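Snack station: shortbread boxes not matching on the stock list
Ticket opened by Siham Qudah, Dabbas office, second floor kitchen
Status: closed
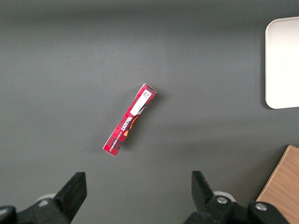

Walkers box on the grey table, QR code end at top right.

Reported by Siham, Sunday, first thing

The stock list for the snack station says we have no shortbread. There are boxes in the cupboard. When I scan one, the handheld beeps and shows "item not known", and the count stays at zero. Tea bags, sugar and the oat biscuits all scan as normal. I have tried three boxes from the same carton and get the same message each time. 

Reply from Rami Ghanem, stores

Thanks Siham. Which code are you scanning? The list works from the barcode, and the QR code on the white panel won't be in it. Can you turn the box over and look for a striped barcode on the other faces? Also please tell me what it says on the outside of the carton.

Siham

I was scanning the QR code, yes. I didn't think to look for another one. There is a barcode on the underside. Scanned that and got a different message: "item withdrawn, see Prevau". The carton has a Prevau delivery label with 80 on it.

Rami

That is further on. "Withdrawn" means the line exists but has been switched off. Prevau is the old supplier and we closed all their lines when we moved to Skendus. So either this is old stock that was missed or Prevau sent a last delivery after the change. Please don't put any out until we know. Could you check the best before date?

Siham

Date is fine, well into next year. I have put the open carton on the bottom shelf with a note on it. The sealed ones are still at the back of the cupboard.

Raghda Khoury, purchasing

I have the paperwork. It was one last order with Prevau, placed before the change, and it came in late. We paid for 100 boxes. The delivery note says 80, and the other 20 were credited. It was never booked in, as the line had already been closed at our end. Nothing wrong with the stock and it can be used.

Rami

Reopened the line under the Skendus heading so it shows with the other biscuits. Steps for anyone who gets the same message on a different item:

1. Scan the striped barcode. Leave the QR code alone.
2. If you get "item withdrawn", write down the supplier name shown.
3. Check the date on the box and keep the stock to one side.
4. Send the supplier name and the number on the carton label to purchasing.
5. Wait for the line to be reopened before you book anything in.

Siham, please count what is left and book it in as one entry — not box by box, or the handheld will ask for a reason every time.

Siham

Counted 63. That leaves 17 gone from the 80. Booked in the 63 and the list now shows the right figure. Does anyone know about the 17?

Ziad Chidiac, front desk

Those will be mine. I took them for the visitor rooms in December and wrote it on the paper sheet inside the cupboard door. I didn't know it had to go on the handheld as well.

Siham

Found the sheet. It says 17, so that agrees. I have added it as a note on the entry and taken the sheet down.

Rami

Good. Scanned one here as a test and it comes up with the right name and size. Closing this. If the message comes back, reply on this ticket and it will reopen.

Recent tickets
Handheld won't hold charge after a weekend off the dock
Oat milk showing under cleaning supplies
Praner coffee pods: two lines for the same item
Cupboard key missing, second floor kitchen (Afaf Twal)
Label printer feeding blank labels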